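Print this page | E-mail this story

This site uses cookies. By staying on it you agree to our use of them. OK

Small things, big table

Chie Minami won't buy a toy chest. Asked twice. "No. You open it, you dig, everything's on the floor." She sorts play food and odds and ends for Lightfoot, a toy-lending room with 64 families on the books, and she has opinions.

First one: clear the table before you sort anything. "People start in the middle of the mess. Then they wonder."
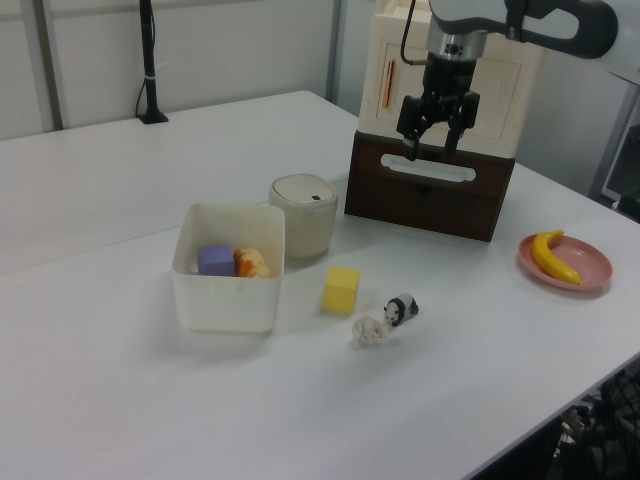 Second, no labels till week 3. She tried labels first, back in March, and peeled off every one. "I'd written 'kitchen' on something and by lunch it was all animals."

How long does a full sort take? Depends who's talking. Callum Whitlock, who does the loans, says 52 minutes on a good day. Minami laughs at teh number. "He stops for tea."

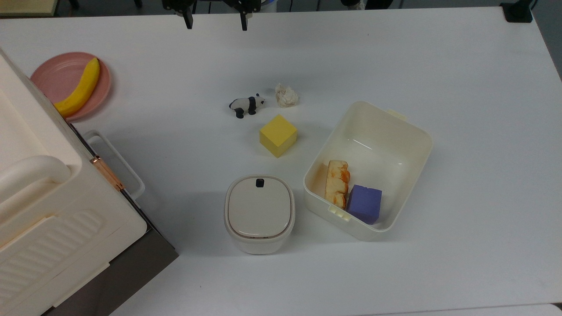

Whitlock wants everything listed on a card. Minami wants the cards gone. They've settled on cards for the big stuff only, for now. 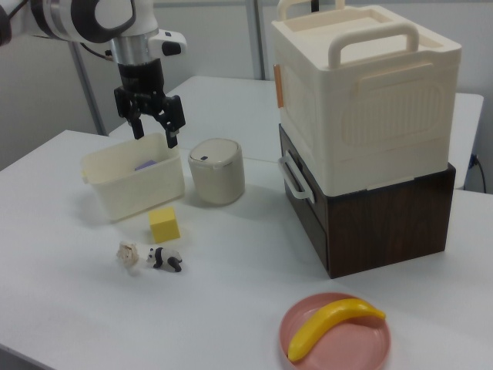
Lids are the other argument. Minami likes open bins for whatever kids grab most, lids for the rest. A cream bin with no top, a purple bit showing over the front, that suits her fine. "You can see there's something in it. Thats half the job." The panda she leaves till last. "Animals always go last. Dont ask me, ask my mother."

Next up is the dress-up rail. She's dreading it.

Posted 9/16/18

Contact us | Copyright Lightfoot | Back to top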